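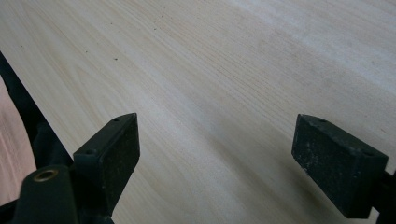

Mofokeng

Household survey weights when one dwelling has two forms

I'm putting together housing figures for Neltinholm from the May count. The file has one row per form. In 48 dwellings there are two forms under the same dwelling ID, mostly lodgers who filled in their own. If I sum the rows, the housing stock comes out too high. If I drop the second form, I lose residents. Is there a standard way to handle this, or do I need to ask for a different file?

Firus

Don't drop anything. You need two tables. Build the dwelling table by keeping one row per dwelling ID, and build the person table from every form. Population comes from the second, stock from the first.

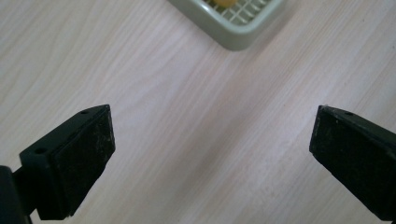
Occupancy is then persons divided by dwellings, after joining on the ID. Check for the same person listed on both forms before you join. Match on birth year and sex within the dwelling, then look at the matches by hand. With 48 pairs that is an hour of work. Also check whether vacant units are in the file. They have an ID and no form, so a form-level extract leaves them out and your stock figure will be too low.

Prillido

Just use the weights column, it sorts it out.

Firus

It doesn't. The weights adjust for nonresponse. They have no effect on duplicate dwelling IDs, and if the area was fully counted they are all set to 1 anyway.

Mofokeng

Thanks. Split into two tables and found 10 people listed twice. Vacant units were missing, so I have requested the address list.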